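3. Setting up the Brirkik dishwasher, first run

Read this bit before you load anything. Takes 33 minutes all up, most of it waiting.

Before you start
Tap on under the sink, fully open. Inlet hose hand tight plus a quarter turn. Drain hose looped up high, clipped to the underside of the bench. No kinks.

CAUTION: Power off at the wall until step 4. Not at the door switch, at the wall.

1. Pull out the foam blocks, top and bottom. One is hiding behind the cutlery basket.
2. Fill the salt tank. Fine salt blocks it, use the coarse stuff. Wipe up any spills straight away or teh base will rust.
3. Rinse aid to the MAX line, no further. Click the cap shut.

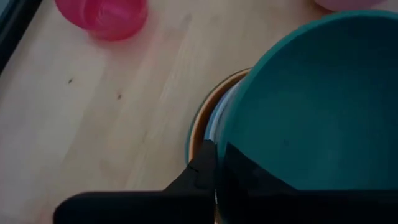
Radymyr Yatsenko
Installation guides, Callent Appliances
Updated 04/05/2025

4. Power on. Display shows 2, that's the factory water hardness. Leave it unless your council says otherwise.
5. Run RINSE, empty. Stay close and check under the sink with a torch. Drips? Stop, tap off, redo the hose.
6. Door open a crack after, let the steam out.

Loading
Plastics up top, always. Check for the dishwasher safe mark first, cheap ones go cloudy or warp. Bowls tilted, facing the middle, gap between each. Nested bowls come out dirty on the inside. Spin both spray arms by hand before you close up. If one hits a pan handle, move the pan.
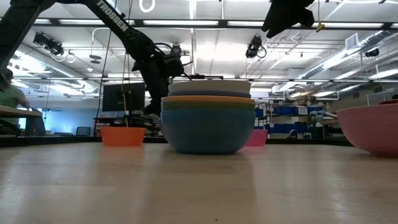 Big knives, cast iron and anything with a glued handle get done by hand. Same with good timber boards, they split.

NOTE: Tablet goes in the door tray, not loose in the tub. Take the wrapper off unless the packet says its meant to dissolve.

7. Pick a program. ECO is slowest and cheapest. QUICK is for lightly used stuff only, won't shift baked-on cheese.
8. Close door, press START, hold till it beeps.

Error codes
E1: no water. Check the tap, then the inlet filter.
E4: water in the base. Tap off, power off, call us.
Any other code, power off for two minutes and retry.

Spare filter is part 1326. Older models take 1152, they don't swap.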